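Vutow table-tidying set

README, last edited June 10, 2024

Contents
Demonstrations of a hand-held gripper putting small household items into storage baskets and taking them out again. Collected at home by two people, Nkechi Ezeani and Rostam Karimi, for the arm being built in the Plallis shared workshop. The set holds 306 episodes in 8 folders, one folder per table layout.

Layout of a folder
episodes/ -- one subfolder per demonstration, video and pose track
notes.txt -- who held the gripper, start and stop times
skip.txt -- episodes to leave out of training

Recording
The camera is fixed to the gripper body. Pose comes from the video and is smoothed once. Finger opening is stored as a value between 0 and 1. Exposure is locked at the start of each episode. Folders 2 and 3 were recorded before the lock was added and drift in brightness. 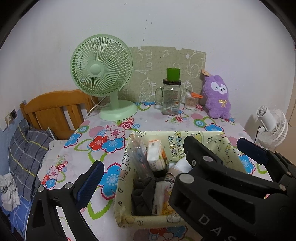

Grasp labels are written per item, by hand, after recording. The label gives the item type, the side it was approached from and whether the blue finger pads or the bare finger made first contact. Soft items are the hard case. A crumpled dark grey cloth lying in the front left of a fabric basket has no clear edge to label, so the contact point is marked at the nearest fold. An upright tissue packet takes the ordinary side label.

Known problems
Pose is lost when the fingers cover most of the view. Clear plastic bags are labelled less consistently than other items.

Corrections go to Salamatu Garba, who keeps the label files.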